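Galería de obra: baño principal, vivienda Grabner

Inicio > Trabajos > Baños > Galería

Reforma completa de un baño de planta superior para Ottilie Grabner. Proyecto de Mireille Masri, ejecución y remates de Bastien Picard. La galería recoge el estado del baño en fase de uso y mantenimiento, con las notas técnicas de cada zona. Las referencias de material corresponden a la memoria de calidades entregada con el expediente 2474.

Datos generales

Suelo: embaldosado de mármol, junta mínima, sellado con impregnador incoloro.
Bañera: modelo exento, oval, blanco brillo, serie Bravidano.
Mueble de lavabo: blanco, adosado a la pared.
Grifería: acabado cromado.
Carpintería de ventana: marco blanco.
Dirección de obra: Gerd Weidemann.

Zona de bañera

La bañera se colocó después del pavimento, apoyada directamente sobre el mármol. El desagüe se registra por la parte inferior y la conexión queda oculta bajo el vaso. Antes de fijar la pieza se comprobó el nivel en los dos ejes y se corrigió con las patas regulables. El perímetro de apoyo lleva un cordón de silicona neutra; las siliconas acéticas no se emplean en contacto con mármol.

El borde redondeado no admite repisas ni bandejas de pinza. Para los accesorios de baño se recomienda una mesa auxiliar o una bandeja transversal con apoyos de goma.
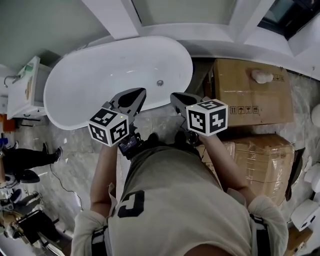

Bañera oval exenta sobre suelo de mármol. Vaso profundo con desagüe cromado redondo; a la izquierda, el mueble de lavabo con grifo curvo.

Zona de lavabo

Mueble blanco contra la pared lateral. El grifo, de caño curvo, se instaló con latiguillos flexibles y llaves de corte individuales accesibles desde el interior del mueble. El sifón es extraíble sin herramientas. La encimera admite jabón y envases pequeños; los productos con ácido se guardan dentro, lejos del pavimento.

Paredes y techo

Superficies blancas con paneles en cajón. El trazado se ajustó en obra para alojar la ventilación. Pintura plástica lavable Harms, dos manos sobre imprimación. Las aristas llevan cantonera y se repasaron antes de la segunda mano. Ventana con marco blanco, sellada por el interior.

Mantenimiento

Mármol: limpieza con jabón neutro y paño de microfibra. Se excluyen vinagre, antical y lejía. La impregnación se repite cuando una gota de agua deja de formar perla sobre la baldosa.

Exterior de la bañera: paño suave, movimiento horizontal, siguiendo la curva. El polvo se acumula en el encuentro con el suelo, que se limpia antes de fregar.

Cromados: agua templada y secado inmediato. Para la cal, limpiador Plinus diluido, 50 ml por 1000 ml de agua, aplicado con paño y nunca pulverizado cerca del mármol.

Silicona: revisión anual. Si aparece separación respecto a la baldosa se retira el cordón completo. El parcheo sobre silicona antigua no agarra.

Repuestos

El suministrador Gronham mantiene en catálogo la válvula, el rebosadero y las juntas. El plazo de entrega indicado es de unos 60 días. Consultas sobre esta ficha: Ilse Bauerfeind, oficina técnica.

Ficha actualizada: 2022-09-13

Volver a la galería de baños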